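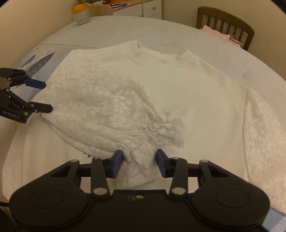
Flando – jeu de démonstrations bimanuelles pour le pliage de vêtements

Publié en juin par Celeste Rebelo, unité Manipulation textile, laboratoire Omholm

Flando réunit 2182 démonstrations de pliage exécutées à deux mains au moyen de pinces portatives, dans des chambres et des pièces de vie ordinaires. Il est destiné aux équipes de recherche qui étudient l'apprentissage par imitation sur des objets souples.

Méthode

L'opérateur tient une pince dans chaque main et plie le vêtement sur un lit ou sur une table. La consigne principale concerne les manches : chacune est saisie en deux points, près de l'épaule et au poignet, puis rabattue sur le devant avant le pliage du corps. Les essais où une prise glisse sont conservés et annotés séparément. Le protocole a été établi par Raimonds Koppel et Kalkidan Beyene.

Les matières sont volontairement variées. Les vêtements associant maille unie et dentelle font l'objet d'une catégorie propre, la partie ajourée et la partie pleine ne réagissant pas de la même façon à la traction.

Résultat principal

Une politique entraînée sur 2000 démonstrations, les autres étant réservées à la validation, a été évaluée sur 100 vêtements absents du jeu. L'ajout des essais annotés « prise glissée » améliore la reprise après un échec de saisie – l'effet est net sur les manches longues, plus faible sur les cols. Les articles sombres et très froissés demeurent difficiles.

Contenu de la livraison

Séquences vidéo des deux pinces, trajectoires synchronisées, ouverture des doigts, annotations en français et en anglais. La version 2 corrige le décalage temporel signalé par Adaeze Nwosu.

Conditions d'accès

L'accès est accordé aux établissements de recherche après signature de la convention d'usage. Les demandes sont instruites par Maarja Lūse, chaque lundi.

14 partages · 3 commentaires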